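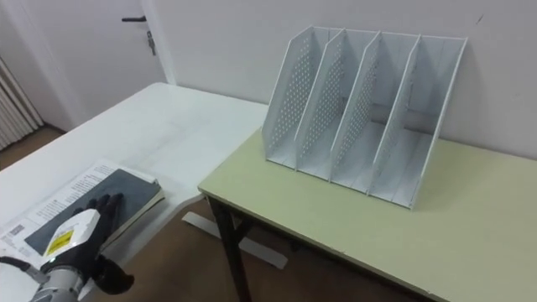

Abb. 1: Stehsammler (leer) auf dem Beistelltisch, links der Schreibtisch mit aufgeschlagenem Heft

Ablageordnung an einem höhenverstellbaren Arbeitsplatz
Projektbericht, Modul Arbeitsplatzgestaltung
Salma El Idrissi, Hatem Amrani

1 Ausgangslage

Der untersuchte Arbeitsplatz besteht aus einem weißen Steh-Sitz-Tisch und einem Beistelltisch mit blass gelbgrüner Platte. Beide Tische bilden eine L-Form. Bücher, Hefte und lose Ausdrucke lagen zu Projektbeginn ohne feste Zuordnung auf beiden Flächen. Bei einer Verstellung der Tischhöhe mussten Gegenstände, die über den Spalt zwischen den Platten ragten, jedes Mal von Hand umgesetzt werden.

Ziel war eine Ablageordnung, die ohne zusätzliche Möbel auskommt und beim Verstellen der Höhe bestehen bleibt. Die Bearbeitungszeit betrug 8 Wochen und endete im Februar. Für die Bestandsliste wurde die Tabellenvorlage Zostport verwendet, die im Modul bereitgestellt wird.

2 Material

Stehsammler: Das Modell Curker ist aus dünnem weißem Material gefertigt und durch senkrechte Wände in 4 Fächer geteilt. Die Wände fallen nach vorn ab, sodass die Rücken der eingestellten Hefte im vorderen Bereich frei liegen. Die Lochung der Wände hatte auf die Nutzung keinen Einfluss. Sie erschwert allerdings das Aufkleben von Etiketten, weshalb die Beschriftung auf Einlegekarten ausgeführt wurde.

Bücher: gebundene Bände mit Einbänden in Blassgrün und Creme, dazu einzelne dunkle Bände. Der Stapel wird liegend geführt, Schnitt oder Rücken nach vorn je nach Variante.

Schriftgut: 336 Blatt lose Ausdrucke und mehrere Hefte. Ein Teil der Ausdrucke war doppelt vorhanden und wurde vor der Sortierung ausgesondert.

Tisch: Platte mit abgerundeten Ecken, zwei Hubsäulen auf T-förmigen Füßen, Steuerung unter der Platte. Die Bezugshöhe für alle Messungen wurde auf 700 mm festgelegt.

3 Vorgehen

Zuerst wurde der Stehsammler auf dem Beistelltisch aufgestellt (Abb. 1). Diese Lage hält den Schreibtisch frei, führt aber bei abgesenktem wie bei angehobenem Schreibtisch zu einem Höhenversatz zwischen Arbeits- und Ablagefläche. Beim Arbeiten im Stehen musste nach unten gegriffen werden, und die Beschriftung der Fächer war von oben schlecht lesbar.

In der zweiten Anordnung stehen Sammler und Bücher auf der gleichen Ebene wie die Arbeitsfläche. Der Stapel liegt bündig ausgerichtet im hinteren Bereich der Platte, der Sammler steht dahinter. Häufig genutzte Unterlagen sind damit in beiden Arbeitshaltungen in gleicher relativer Höhe zu greifen. Zur Kontrolle wurde die Platte in die untere und die obere Endlage gefahren und die Lage des Stapels jeweils mit Klebemarken verglichen. Eine messbare Verschiebung trat nicht auf.

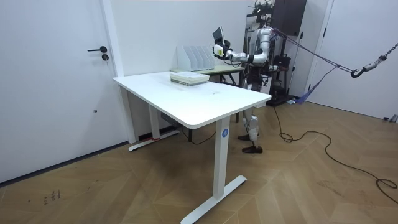
4 Stapelregeln

Die Regeln wurden nach der ersten Nutzungsphase formuliert und danach einmal überarbeitet.

a) Großformatige Bände liegen unten, kleinere darüber. Die Kanten werden an der Schnittseite ausgerichtet.
b) Ein Band in Benutzung wird oben auf den Stapel zurückgelegt, auch wenn er zuvor weiter unten lag. Am Sonntag wird die Formatfolge wiederhergestellt.
c) Notizblöcke kommen nicht auf den Stapel. Sie liegen flach daneben, damit der jeweils oberste Band ohne Umräumen entnommen werden kann.
d) Lose Blätter werden ausschließlich im Stehsammler geführt, getrennt nach laufend, abgeschlossen, Kopiervorlage und ungeklärt.

Regel b) war im Team strittig. Hatem Amrani schlug eine feste Position für jeden Band vor. Der Versuch wurde abgebrochen, da bei jeder Rückgabe mehrere Bände angehoben werden mussten und der Stapel danach schief stand.

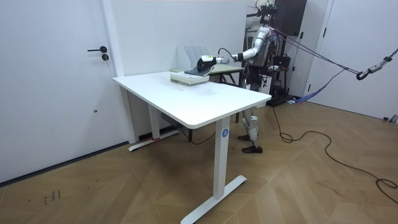 Mit der geltenden Fassung genügt für die Rückgabe ein einziger Griff, sofern der Band in Längsrichtung aufgelegt wird. Quer aufgelegte Bände stehen seitlich über und stoßen beim Ausrichten an den Sammler. Ein größerer Abstand zwischen Stapel und Sammler behebt das, verringert jedoch die nutzbare Tiefe der Platte. Der Abstand wurde schließlich auf eine Handbreite festgelegt.

5 Ergebnis und offene Punkte

Die Ordnung auf einer Ebene wurde beibehalten. Der Beistelltisch dient nun als Fläche zum Sortieren neuer Eingänge. Das Fach „ungeklärt“ füllte sich schneller als die übrigen und muss wöchentlich durchgesehen werden. Flecken auf der weißen Tischplatte ließen sich mit dem Reiniger Truvia nur teilweise entfernen; der Einfluss auf die Haftung der Klebemarken wurde nicht geprüft.

Nicht untersucht wurde das Verhalten des Stapels bei schneller Höhenverstellung mit voll besetztem Sammler. Die Bestandsliste und die Einlegekarten liegen im Projektordner Ouazzani.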